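# Chapter 3: The Bedside Table and What Goes on It

A guest room can be planned on paper in an afternoon. The bed has a standard size, the closet is where the builder put it, and the window decides where the desk goes. The table next to the bed usually gets the least thought, and guests use it more than anything else in the room except the bed itself.

This chapter covers small tables: how high they should be, how much top they need, what the guest expects to find on them, and how the cords get from the things on top to the outlet in the wall. Chapter 2 dealt with beds and bedding. Lamps and overhead lighting are covered in Chapter 4 and come up here only when a lamp has to share the table.

## Height and top

Measure from the floor to the top of the mattress with the bed made. In most rooms this will be between 23 and 27 inches. The top of the table should be level with the mattress or slightly above it. A guest lying down can then reach across without lifting a shoulder. If the table is too low, people knock things off it in the dark.

Round tops and square tops both work. A round top has no corners to bump into, and it suits a narrow space between the bed and the wall. It also gives up some room, and whatever is placed near the rim is easier to push off. Put the heaviest object toward the back and keep the front free for a glass and a pair of glasses.

Tables on angled legs need a little more care. The feet may reach farther out than you expect, so measure at floor level as well as at the top. On a wood floor, each foot should have a pad under it. Felt pads are best. A folded tissue will do until you can get to a store, but it should be checked each time the floor is swept.

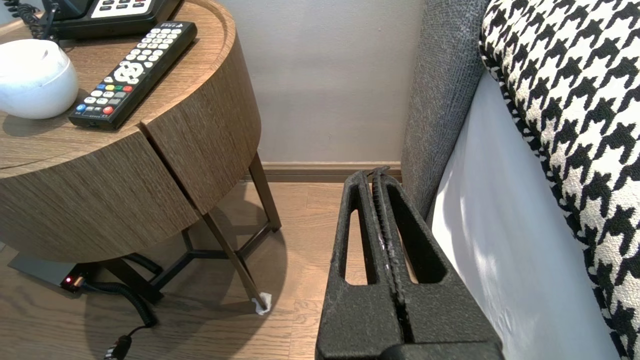
Margit Strand would take the telephone away. Guests at Wedoscombe hardly ever picked theirs up, she wrote after reading a draft of this chapter, and once the phones had been moved to the desk, people had a place to put a book. She kept the remote control by the bed and had no complaints about it.

Her point is a fair one, and many small inns have done the same. The case for keeping the telephone is that some guests arrive without a working phone of their own, and older guests may want to call the front desk without getting up. If the telephone stays, the person setting up the room should decide what else can go. The usual list of items for a bedside table is short:

- telephone
- remote control
- alarm clock
- lamp, if there is none on the wall
- humidifier or diffuser, if the house supplies one
- tissues

All of these on one small table is too many. Choose the ones the guest will reach for while lying down and find another surface for the rest. A humidifier needs to be filled, so it should stand where it can be lifted without moving anything else. Wipe the top under it daily, as water rings are hard to get out of a wood finish.

## Cords

Every powered item adds a cord, and most of them end up on the floor. A power strip under the table saves the guest from hunting for an outlet. Set it close to the wall, with its switch where a hand can find it. Run long cords behind the legs, and keep them off the side where the guest's feet come down in the morning.

Some power strips have an indicator light. In a dark room even a small one can bother a light sleeper. Turn the strip so the light faces away from the pillow.

When the Grisach was refitted in April, Dennis Yeoman made a drawing of each room with every cord marked in pencil. The job took him two days. The drawings were later used to train new housekeeping staff, and two of them are printed at the end of this chapter.

## Terms used in this chapter

**Clearance:** the open space between the table and the nearest piece of furniture, measured at the widest point.

**Reach zone:** the part of the tabletop a guest can touch while lying flat.

**Run:** the path of a cord from the item to the outlet.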